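Witstead hand-held grippers: setup and maintenance README

Covers the pair of hand-held grippers kept at the Witstead bench, known in the logs as W-left and W-right. It applies to the current finger design (soft, black, ribbed on the inside) and to the wide-angle cameras fitted since September. The older Zonura camera mounts are not covered. If you still have one, look in the folder called old_mounts.

Maintained by Lingyun Pan. Changes go through the bench log first and then into this file.

Contents of this folder

setup.txt – the short version of this file, for printing
marker_board.pdf – the black-and-white pattern for the calibration board, to be printed at full size
calib/ – one subfolder per gripper, newest calibration on top
fingers/ – drawings and the wear log
spares.csv – what is in the drawer and what is on order
check_sync.py – compares the clocks of the two grippers
check_width.py – reads the opening width from a short recording

Before you start

Charge both grippers overnight. The charger shows green at full, but the reading on the gripper itself is the one to go by. Wipe the lens with the dry cloth from the drawer, never with the bench wipes, which leave a film.

Look at the finger tips with the gripper closed. They should meet in a clean point with no step between left and right. If one tip sits further forward than the other, loosen the two screws at the root of that finger, close the gripper on the brass gauge, and tighten again. Hand tight is enough. The inserts are set in plastic and three of them have already been pulled out by people using the long key.

Calibrating the camera

Calibration is needed after any work on the camera mount, after a drop, and otherwise every 400 recordings. It takes two people: one holds the gripper being calibrated and the other holds the marker board flat in front of the chest, facing the lens.

1. Turn on all the ceiling lights and leave them on. Changing the light halfway through spoils the exposure lock.
2. Start the gripper and wait for the second beep.
3. Close the fingers fully. The script uses the closed tips as its reference.
4. Have the board holder stand off to one side first, then in the middle, then on the other side. The edges of the lens bend straight lines strongly, and a set taken only from the middle gives a poor fit out there.
5. Move slowly. Stop for a breath at each position.
6. Press stop, then copy the recording to calib/ under the gripper's name.

The script needs 128 usable views of the board. It prints the number it found and refuses to write a file if there are fewer. When that happens, repeat the whole set and do not join two recordings together.

The other gripper can stay in the board holder's hands during this. It does no harm as long as it does not cover the pattern.
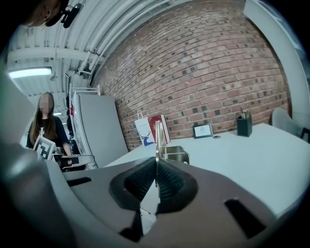

Lăcrămioara Pană wrote back after reading the first draft that step 4 needed a warning about tilt. Her sets from the Holroyd bench kept failing on the outer positions, and the cause was that the board had been held dead upright every time. With the top edge tipped slightly towards the lens in some views and away in others, the same two people got a good fit on the next try. She also asked for the closed-finger step to come before the board is raised, so that the board holder is not standing there with tired arms.

Both points are fair. Tilt the board a little at every position. The steps will be reordered in the next version – for now, close the fingers before you ask for the board.

Checking the opening width

Run check_width.py after the camera calibration and never before it. Open and close the gripper 20 times at an even pace, all the way in both directions. The script prints the widest and narrowest reading and plots the rest. A smooth curve is fine. A flat spot near the closed end usually means grit in the slide. Blow it out with the hand pump and repeat. If the flat spot stays, take the cover off and look for a bent guide pin.

Checking the clocks

Put both grippers side by side, start them, and tap them together sharply. Wait, and tap again. check_sync.py looks for the two taps in each recording and prints the offset. Write the offset in the log even when it is small. We have seen W-right drift over a long afternoon and would like to know whether it depends on the battery.

Changing the fingers

Fingers are replaced in pairs, even if only one is worn. The wear limit is 2,000 closings or the point where the ribs near the tip feel smooth under a thumbnail, whichever comes first.

1. Switch off and remove the battery.
2. Undo the two root screws on each side and slide the old fingers out forwards.
3. Clean the seat with a dry brush. No oil.
4. Slide the new pair in, left first. The mark on the root faces down.
5. Set the tips on the brass gauge as described above.
6. Run check_width.py and enter the new pair in fingers/.

New fingers are slightly tacky for the first day. Leave them open overnight if you can.

Known problems

The camera mount on W-left works loose. The screw has been changed once and now has thread lock on it. Check it every Thursday with the rest of the bench.

The stop button sometimes needs a second press. Look at the light before you put the gripper down.

The Waltitz battery packs fit but sit a little proud of the housing, and the cover can catch on a sleeve. Use them only if both original packs are flat.

Spares

Fingers, root screws and lens cloths are in the top drawer. Inserts and guide pins are ordered in small bags and take a while to come, so add a line to spares.csv when you open the last bag. The brass gauge has no spare. Put it back in its tin.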